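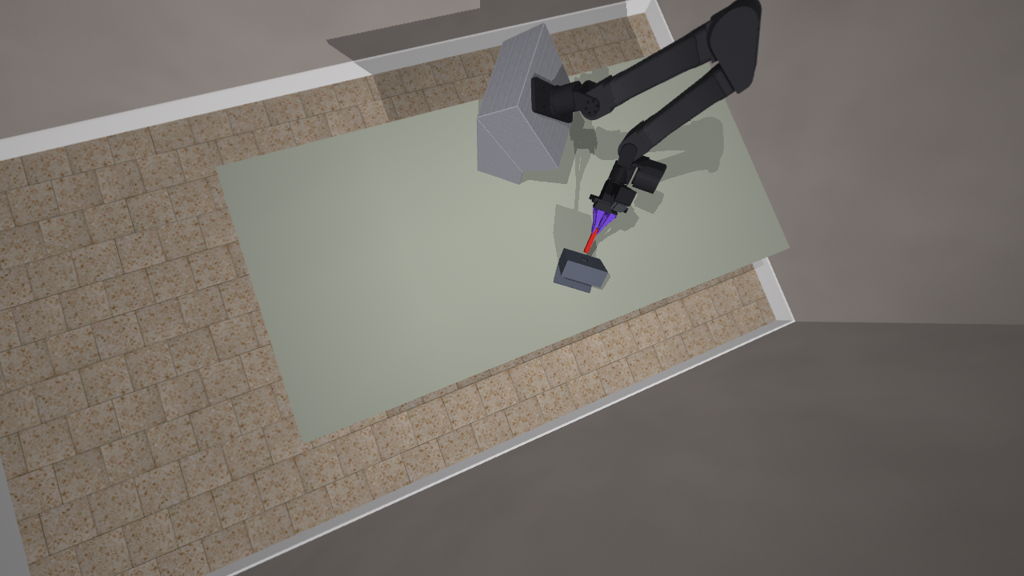
Clekham Robotics Society | Simulation Team

I said I would write up where we have got to before the holidays, so this is mostly for Shanti Tiwari and anyone else who missed the last two meetings.

The arm now has a room to live in. Ritu Kashyap built the walls and put a tiled floor down, which we don't need for anything, but it does make it easier to tell which way up you are when you swing the view round. The arm is fixed to the side of the grey box and works over the green surface. For now there is one dark block to aim at, with a small step on top.

Most of my time went on the lines. The purple cone coming off the gripper and the red line carrying on from it are drawn fresh at every step, and the red one stops at whatever it meets first. In the view I saved it ends on the raised part of the block. Before this I was printing coordinates and trying to picture them, and I lost a whole evening to a minus sign that I would have spotted in a minute with the line drawn.

We ran 265 attempts last week with the block put down in a random spot each time. The gripper got to it in 179 of them. Nearly all the misses were at the far end of the surface, where the arm has to stretch and the wrist solution flips over. Ritu thinks the joint limits I copied across are too tight. I haven't checked yet.

Still to do:

Go through the joint limits against the Prolden sheet.
Add a second block.
Get a run down to about 10 seconds on the old lab machines.
Move the settings out of the main script, where they should never have been.

The Maurya Cup entry has to be in by April and we need a working pick by then. Grasping isn't started. If you want to take it on, tell me or Ritu and we'll give you access to the shared folder.

Posted Dec 8, 2018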